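Priming resin minis - brush or spray?

Fulenska Tabletop Forum > Painting and Modelling

dunmarsh
I've got 40 resin dwarfs to prime before the October show and the weather here is damp most evenings. I normally spray with Jiline grey outside. Last batch went on grainy and I had to strip four of them. Has anyone moved to brush-on for a whole army?

Lok-yiu Su
I did, two years ago. Bautista brush primer, thin coats, overnight between them. It takes longer but I can do it at the kitchen table. Wash the resin first with washing-up liquid and an old toothbrush.

pewterhob
Disagree on brush-on for that many. You'll lose detail in the beards. Warm the can in a bowl of tap water, shake it for a couple of minutes, spray from closer in. Grainy means the paint is drying before it lands.

Lok-yiu Su
I haven't lost any detail. If the beards fill in, the coat is too thick.

Melquiades Manríquez
Airbrush, if you can borrow one. Failing that I'd side with pewterhob, but not on a damp evening. I ruined a Stalinell ogre that way and it was not a cheap model.

dunmarsh
No airbrush, and no room for one. I'll try one dwarf each way and see.

pewterhob
Fair enough. Do the sprayed one in the garage with the door up.

dunmarsh
Both done. The brushed one is smoother on the cloak, the sprayed one is better on the face. I can't see any difference from arm's length. Going with brush for the rest as I can do a few each night. Also I wrecked a good shirt, so whatever you choose, wear something old. Denim shorts and a belt for me from now on.

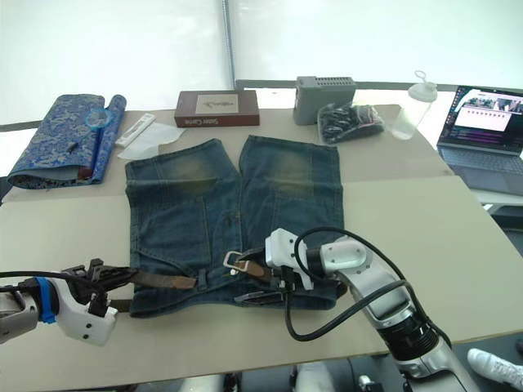
Reply 9
Melquiades Manríquez
Good choice. What grit are you using on the mould lines? I've gone up to 2000 for cloaks and shields, used wet, and it leaves a better surface than the file did.

pewterhob
2000 is overkill under primer. I stop well short of that and nothing shows.

Lok-yiu Su
Same. A scraper and one pass of fine paper. And do it before you wash them, or you'll be washing them twice.

dunmarsh
Washed them all already. Never mind. I'll do the sanding tonight and rinse them again tomorrow.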